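## Brikex 739 Home Heating Oil Tank Gauge

The Brikex 739 reads the fuel level in a residential heating oil tank and sends it to a display inside the house. It fits steel and plastic tanks up to 1,000 gallons, above ground or buried, and works with No. 2 heating oil, kerosene and biodiesel blends.

Readings update every six hours. The display shows gallons remaining and average daily use, which helps when you are deciding whether to lock in a price in October or wait.

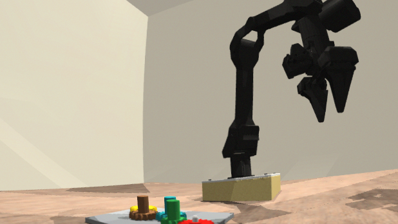 The sender threads into a standard 2-inch opening. If your tank has a smaller one, order the Gauthier bushing separately – it is not in the box. Do not use the gauge with gasoline or propane.

**In the box**

- Tank sender
- Indoor display
- Wall bracket and screws
- Two lithium batteries

**Range:** 294 feet, line of sight 
**Part number:** BX-739 
**Replaces:** Fleltier dial gauge, all years

Stocked at our Trondville warehouse. Dealers can order by the case of six. Returns need the original packaging, and senders that have been in fuel cannot be returned.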